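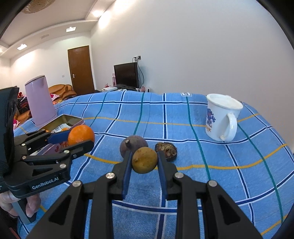 Travel > Day Trips > Trinddale

I'd been bugging the woman who runs the Jultalach sculpture walk for an interview since June, and last week she finally gave in, on the condition that we do it while walking. Fine by me! The loop through the Trinddale woods has 18 stops, and she stopped at every single one to pull something out of the grass.

"People think they need a whole day," she told me. "You don't. Come at nine, bring a snack, be home for lunch." She bought the land with her sister when it was 145 acres of brambles and one very bad road (the road is still pretty bad, wear real shoes).
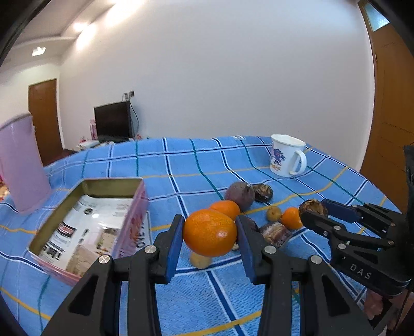
I asked which piece she'd save in a flood. She laughed and pointed at the Brurkari bell – a big rusty thing you're allowed to ring. "That one, but I couldn't lift it. It weighs 2000 pounds. We had the crane for one afternoon and it rained."

And fall? "Go midweek. The maples by the lower pond turn first, and on Saturdays you can't hear yourself think down there." She wouldn't tell me which week is best. I tried twice.

Comments (3)

mapleandmud: We got lost after stop 11 and loved it. Are dogs ok?

Trish_in_the_car: Yes on a leash, we took ours.

oldboots: Parking lot fills up early, FYI. Vasylenko Bakery down the road has good rye.

Contact | Copyright 2026 | Back to top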